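Decaf, Part Two: Beans at Home

In the first part of this I wrote about instant decaf and came down in favor of the jar from Andale, mostly on price. Several people wrote to say that judging decaf by instant coffee was unfair. I had been thinking the same, so in February I bought a hand grinder and started ordering whole beans.

The rules are the same as before. No regular coffee after breakfast, one decaf in the afternoon, and a line or two in the notebook while I still remember what it tasted like. I use a plastic cone and paper filters. Milk goes in only after I've had half the cup black.
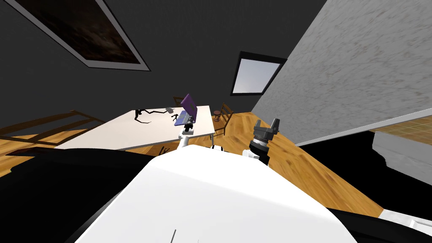

The first bag: Mummont

Mummont roasts a single decaf, from Colombia, and sells it in a plain brown bag with a roast date stamped on the back. I paid for the small size and then paid nearly as much again for shipping. I won't do that twice.

The coffee is good. It has a brown sugar smell when you grind it and not much of that smell once you pour the water on, but the taste is round and a little nutty. It went flat fast. By the second week I was using an extra spoonful to get the same cup, and the last few cups tasted like the bag.

Grigoris Kalogeropoulos, who I used to work with and who takes coffee more seriously than I do, told me my water was too cool. Decaf beans are more brittle, he says, and they look darker than they are, so people treat them like a dark roast and back off the heat. I went to water straight off the boil and it did help. I also ground a little finer. I changed both on the same day, which was a mistake if I wanted to know which one mattered.

The second bag: Rizvi

Rizvi is the one you can find at the grocery store, on the bottom shelf next to the filters. It has no roast date, only a best-by date a long way off. I expected very little.

For the first three days I thought it was the better coffee of the two. It's darker, with a bit of smoke, and it stands up to milk, which the Mummont doesn't. After that I began to notice a papery taste at the end of each cup. Once I'd noticed it I couldn't stop. Viola Fabbri tried a cup when she was over and said it tasted like coffee to her, and she finished it, so maybe this is just me.

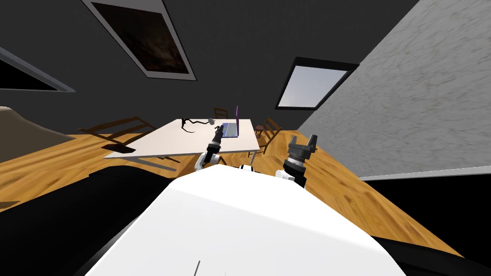 The papery taste made me wonder about my filters, so I rinsed one with hot water before brewing, which everybody says to do and I had never bothered with. The cup was a little cleaner. I then drank the rinse water from a second filter out of curiosity, and it tasted of wet cardboard. I rinse them now. The Rizvi still has something at the end, but less of it, and with milk I can't find it at all.

Where that leaves me is with one bag for black coffee and another for coffee with milk, and the grocery store bag is the one I keep buying. The Andale jar is still in the cupboard for mornings when I've run out of everything else.

Part Three will be about cold brew, if the weather stays hot enough to want it. Ditte Damgaard has lent me a glass pitcher with a mesh insert, and I have a batch of the Rizvi steeping in the fridge now. It's due out tomorrow morning.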